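Karagiannis Basketball Development Program: Progress Report to the Netau Community Sport Fund

Home | Programs | Teams | Fixtures | Reports | Contact

Print this page E-mail this page

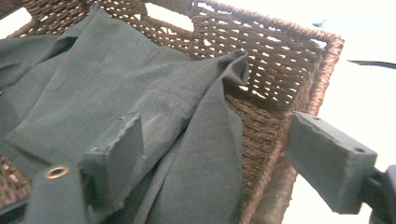

FUNDING AND REPORTING

29th December

Prepared by Songül Polat, Program Manager
For the attention of Recep Yüksel, Grants Officer

1. Purpose

This report covers the second instalment of the grant awarded to the Karagiannis Basketball Development Program. It sets out progress against the agreed schedule, records two variations for the Fund's approval and describes the work planned for the January block.

2. Player pathway

The under-16 and under-18 squads have completed the first half of the season. Selection for both squads followed the revised process agreed with the Fund, under which every athlete attends an open session before any roster decision is made. Written feedback was issued to all athletes who were not selected, and seven of them have since joined the development squad at Cokby.

Head coach Tadeo Olivares has moved the under-18 group to a smaller playing rotation following a run of losses on the road. Results have improved at home. Defensive rebounding remains the principal area of concern and will be the focus of training once the group resumes.

3. Coach education

The Level 1 course was delivered at Cokby over two weekends and attracted 30 participants, meeting the target in full. Assessment has been finalised for all candidates except two, who were unable to complete their supervised practice hours before the break. Both have been offered places with the under-16 squad so that they may finish the requirement.

Songül Duman has taken over as course convenor. The program acknowledges that the change delayed the release of the workbook, and apologises to the Fund for the late submission of the sample copy.

4. Performance data

Shot charting and minutes tracking moved to the Zuvex system at the start of the season. Game-day use has been satisfactory. Training use has been uneven - the under-16 staff continue to keep paper sheets, which are entered afterwards and are not always complete. Yutong Cao is preparing a short set of written instructions for staff and will report on compliance at the next meeting of the program's management group.

5. Expenditure

Spending on court hire and officials is within budget. Travel is overspent by $800, the result of a rescheduled away fixture that required an additional night's accommodation. The program proposes to meet this amount from the unspent portion of the equipment line.

6. Variations sought

(a) Transfer of $800 from equipment to travel, as described in section 5.
(b) Relocation of the January shooting clinic from Netau to Cokby while the floor at the Netau centre is resurfaced. Transport for Netau athletes would be provided at no cost to families.

7. Next reporting period

The January block will comprise the shooting clinic, the resumption of squad training and the mid-season review of each athlete's individual plan. Mr Olivares will conduct the under-18 reviews with a parent or guardian present. A revised fixture list will be forwarded to the Fund when the league confirms the return dates for the postponed games.

Enquiries concerning this report should be directed to the Program Manager through the contact page.

2 comments 7 shares

Print this page E-mail this page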